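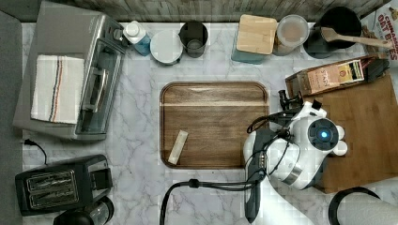
Gullton Serving Tray, Large

Rectangular wooden tray with rounded corners and a raised rim. The grain runs the long way, and the color varies from piece to piece. Some trays have a lighter stripe near one side, some are an even brown all over. We don't sort them by color, so please don't order two and expect a match.

The rim is high enough to stop a cup from sliding off but low enough that you can pick up a cracker or a snack bar without tipping the tray. It sits flat on stone, tile or a wood table. There are no handles. You lift it by the rim, with a hand at each end.

Details
Length: 40 cm
Weight: roughly 900 g
Finish: food-safe oil, one coat
Item number: 238
Made in our Flerkgate workshop

Use and care
Wipe with a damp cloth and dry it right away. Do not soak it or put it in the dishwasher. Keep it clear of the toaster oven while the oven is on -- the heat dries out the finish on whichever side is closest. New trays should be oiled again after 3 months, then whenever the surface starts to look dull. Any mineral oil sold for cutting boards will do. Let it stand overnight before you put food on it.

Small scratches can be taken out with fine sandpaper, working along the grain. Oil the spot afterward.

This is a tray and was not made for chopping. For that we have the Domański board, a large cutting board in a warm brown, sold separately. The two can be kept on the same counter, but they are not cut from the same wood and will age differently.

Shipping and returns
Orders placed before noon on Friday leave the same day. Everything else goes out within 7 days. Trays can be returned unused in the original box. Pickup is free at the Oltilbridge store -- bring your order number.

Also in this range: Gullton Serving Tray, Small; Gullton Bread Box; Domański Cutting Board, Large.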